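**Menden issues setup and care guide for its two-arm home robot cell**

CLUKHAM, February 28, 2020 — Menden today released a written guide to setting up and maintaining Womora, its simulated cell for two-arm household robots. The guide covers joint zeroing, gripper checks and door handle work. It replaces the notes sent out in November.

Setup starts at a doorway. The operator loads the apartment model, places the robot by the interior door and checks that both arms can extend without striking the panel or the wall. 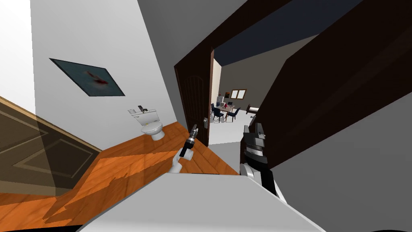

Does the cell need to be set up again after every software update? Only the zeroing step has to be repeated, and the saved door and handle settings carry over.

Zeroing takes two passes per arm. The wrist camera is checked next, with the fingers open and nothing in the grip. If one finger lags the other on opening, the operator should reload the finger joint limits before going any further. Menden logged 614 faults while preparing the guide — most were traced to old limit files.

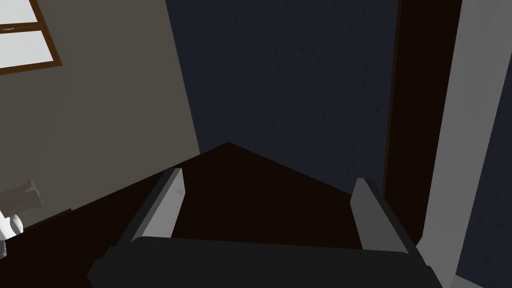

After the finger check, the operator sets the grip force for the lever handle. Force that is too low lets the fingers slide off the lever, and force that is too high stalls the wrist joint. The guide lists starting values for both arms and a reset procedure for a stalled wrist.

Menden recommends a full check after every 475 door runs. The cell has completed more than 3,000 runs to date.
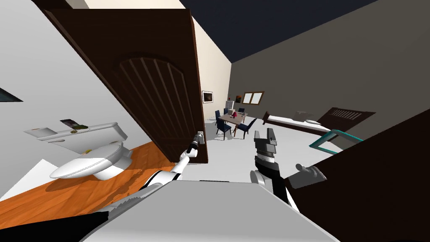

*Womora cell: left gripper at the lever handle, right gripper open.*

The guide is free to current users. Dela Peña, the distributor for Womora, will handle setup questions and requests for printed copies.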